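Cuaderno de taller, 29 de noviembre de 2023
Acabados: segunda ronda con el aceite Kilmont 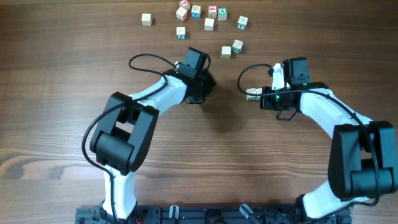
Sigo sin creerme lo de "una mano basta". La ficha de Kilmont promete curado completo en 16 horas y a mí, en mayo, con el taller templado, me costó tres días que dejara de marcar el dedo. Ahora con el frío, ni hablemos.

Preparadas 3 probetas de la misma tabla, lijadas a 300 con el disco Hubmann:
A - Kilmont, una mano, como dice el bote.
B - Kilmont, dos manos, retirando el sobrante a los diez minutos.
C - la cera Iklow de siempre, de control.

Hipólito Sepúlveda insiste en que la A saca más veta. Puede ser. También la saca un trapo mojado y no por eso lo cobramos. Le he pedido que las mire mañana sin saber cuál es cuál, a ver si mantiene lo dicho.

Prueba del café: cerco en las tres. En la C se fue con un paño, en la A queda sombra y en la B casi nada. Una sola taza no demuestra gran cosa, repetir con vino y con agua caliente.

El medidor Sornach da lecturas distintas según quién lo apriete, así que no apunto humedad hasta calibrarlo.

Pendiente: lijar otra tabla, preguntar el precio de la lata grande y no prometerle nada al cliente de la mesa hasta el lunes.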